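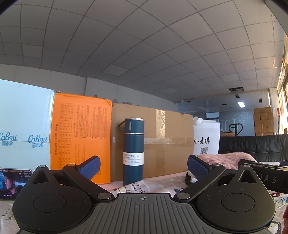

How long does the Dosterine batch need to sit before we bottle it?

Fourteen days in the cool cupboard, counted from the evening the vinegar goes in and not from the morning the fruit is chopped.

June, a little after 4 pm

I'm writing that at the top of the page so that I stop asking Jui-lin every time I pass the cupboard. It has been her answer since the first shrub we ever made in this kitchen, and I have managed to forget it with every batch (there is a plum one from last year that went out on day nine and tasted like a salad).

So, Dosterine, second try. For anyone picking up this notebook cold, Dosterine is our name for the rhubarb and ginger drinking vinegar, and Venau is the blackcurrant one, which is resting and can be left alone until the currants come in again. The rhubarb was from the Rirndale plot, mostly the thin red stalks, very pretty and a bit stringy. After trimming I had 2234 g on the scale. I took off the leaves and the brown ends and any stalk that felt hollow when I pinched it.

Sugar went in at 872 g, which is less than last time. Tin-yau thought the first batch was closer to jam than to a drink, and after pouring myself a glass of it over ice on a warm evening I have to say I came around to his side. I tossed the rhubarb and sugar together in the big crock, put a plate on top, and left it overnight. By morning there was a good deep layer of pink syrup and the pieces had gone soft at the corners. Lovely smell, a little like green apples!

Ginger: 3 thumbs, peeled with a spoon and sliced thin. Last time I grated it and the whole thing went cloudy, and I spent most of an afternoon pouring it through cloth after cloth. Sliced is plenty strong enough. If anyone wants it hotter, please leave the slices in longer and keep the grater in the drawer.

Vinegar is the plain cider one, the Mak, added cold. I did wonder about warming it to help the last of the sugar along, but Jui-lin reckons the heat flattens the fruit, so I stirred instead, morning and evening, with the long spoon. There was still a gritty patch at the bottom this afternoon when I scraped around.

Tasted a teaspoon in cold water just now. Very sharp up front, then ginger, with the rhubarb hiding somewhere behind. The first batch was the same at this stage and settled down nicely, so I'm not touching the sugar.

To do: boil the swing-top bottles, find the good funnel (Tin-yau had it for the chili oil), write labels with the batch name on them this time. Next stir after supper.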